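I have been meaning to write about the old tower for weeks, and this morning I finally had coffee, a free table and no excuse left, so settle in.

The tower came to me from my friend Asuka, who moved to a smaller apartment in July and had nowhere to keep it. She paid $470 for the parts years ago and couldn't bear to put it out on the curb, and I can't say I blame her! It spent its first week with me under the stairs, next to the vacuum cleaner, until I got tired of stubbing my toe on it.

What I like about working on a desktop computer is how slow you're allowed to be. You take the side off, you look in for a while, you go and get a different screwdriver. My brother-in-law Mandla can have one apart in five minutes and talk about baseball the whole time. I am more the type to put every screw in an egg cup and then write down which egg cup - I have three going at the moment, and one of them is supposed to be for eggs.

The back panel is where I always get turned around. Audio jacks, network, video, all those little sockets, and they never seem to sit in the same order on any two machines. So I turn the back toward me before I plug anything in, and I do the network cable early, while there's still room for my fingers. Mwanahawa taught me to listen for the click, and then to give the plug a small tug anyway. I used to skip the tug. I once spent 37 minutes on the phone about an internet outage that was really a plug sitting halfway in, and the young man was very kind about it.

I still want to blow the dust out of the power supply, and I owe Asuka her old vacation photos if the drive will give them up. 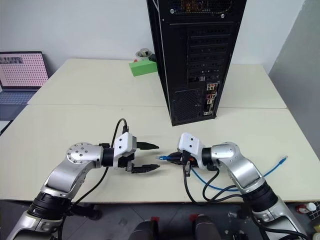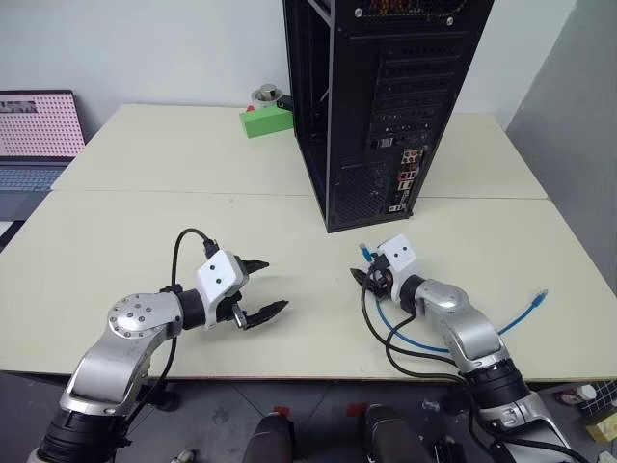

Does it matter which network socket you use if the computer has two?

For ordinary home use, either one will usually do, so pick whichever is easier to reach and try the other if you don't get a connection.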